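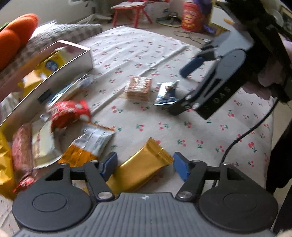

Priit Mockus writes that the grippers cost his packers nothing in speed after the first month, and that the complaint he hears now is about wrists. My results are close to his, with one difference on foil.

I tested the Skunideck hand-held gripper for 16 shifts at our snack packing site in Cetummont. Two fingers, blue pads, pivot screws at the front of the plate. Staff work with it in hand, and the recordings are used to train the picking arms due in May.

Grip: good on stiff wrappers. Puffy packets need a lighter squeeze, and crimped ends slide if taken near the edge. Small twisted candy is slow. We logged almost 3,000 picks; foil accounted for most of the repeats.

Handling: the cable drags when two people share a table. Pearce, our previous supplier, routed it over the shoulder, and I preferred that.

Effect on staff: packers now do 2 hours of gripper work per shift, paid at the Riteda trainer rate. Line quotas were not lowered to match until week three, and they should have been from the start. What happens to those 18 jobs after May has not been put in writing.

Rating: 3.5 out of 5. Buy spare pads.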